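4. What people clean when they clean a washbasin

I should say at the start of this section that I never meant to write so much about washbasins. The wider study is on household chores and how people decide that a chore is finished, and the basin was only going to be a warm-up before we got to ovens. But the basin interviews ran long, people had such strong feelings, and in the end I gave them a section of their own (my supervisor, Wouter Prins, was very patient about it).

4.1 The seam behind the tap

When I asked people to talk me through cleaning a basin, nearly everybody started with the bowl. They'd squirt something in, go round with a sponge, rinse, and then give the tap a quick rub if they were in the mood. The flat part behind and beside the tap hardly came up at all unless I asked. I call this flat part the deck, following the fitting leaflets, although most people I spoke to just called it "the back bit".

The deck is where I'd send anybody who wants to know how a basin is really looked after. There's a seam where the base plate of the tap sits against the white surface, and a flat sponge slides straight over it. Figure 1 shows the sort of thing I mean, with small dark specks in a narrow line along the edge of the base plate and plenty of shine on the chrome right beside them.
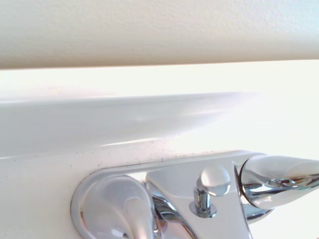
What gets the dirt out of the seam around a tap base?

An old toothbrush with a drop of washing-up liquid was the answer I heard most, worked along the join and then wiped away with a damp cloth. A few people wrap the cloth round the end of a wooden lolly stick instead, and they swear by it. For chalky stuff that won't shift, a bit of kitchen roll soaked in diluted white vinegar and tucked against the seam for a short while softens it, though it's best kept off natural stone and off any finish the maker says to keep acids away from.

I tried all of these at home, on a basin that I'd let go for the whole of February in the name of research, and the toothbrush won easily. The lolly stick was good for the curved ends of the plate, where the bristles tend to splay out and skate over the top. I also tried two shop-bought cleaners, Rerkis and Woseck, and I couldn't tell them apart once they'd been rinsed off! I wouldn't hang much on that, as I was the only judge and I was in a hurry by then.

One thing I hadn't expected was how many people see the seam as part of the tap, so that it belongs to the plumbing and therefore to whoever in the house deals with plumbing. "I do the white, he does the metal" was how one woman put it, and when I asked who did the line in between she laughed and changed the subject. Verbeke's scheme for sorting chores (which I used in section 3) has no place for this kind of borderland, and I've added a category for it, which I'm calling edge work.

4.2 The bowl, the spout and the drain

The bowl is a different story, because it's the part people look at while they brush their teeth. White ceramic under a strong light is also very forgiving. It throws back so much brightness that a dull film can be hard to spot, and several people told me they go by touch, running a fingertip round the side and listening for the squeak. 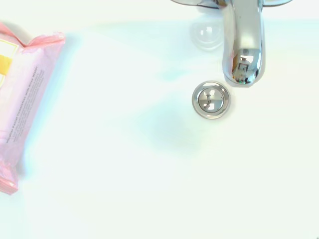
Word count for this section: 748

The drain gets more attention than the deck, I'd guess for the simple reason that it sits under the spout and the eye follows the water down. Even so, people clean the ring and leave the stopper. A stopper with a crossbar, like the one in the photograph, has slots and corners that a sponge passes over just as it passes over the seam, and I've counted it as edge work too. Hair came up a lot here. So did toothpaste.

Then there's the tip of the spout, which hardly anyone mentioned. You have to bend right down to see the underside of it, and most of us only do that when the water starts coming out sideways. I asked people to feel under there with a finger while we were talking, and the faces they pulled were my favourite part of the fieldwork.

I haven't tried to score any of this. The Stedoteck checklist would have let me mark each basin out of 30, and I did fill it in for the first few homes, but it gives the bowl most of the marks and the deck only 2, so a basin with a filthy seam still comes out looking splendid. I've left those scores out and kept to what people told me. The ovens are in section 5.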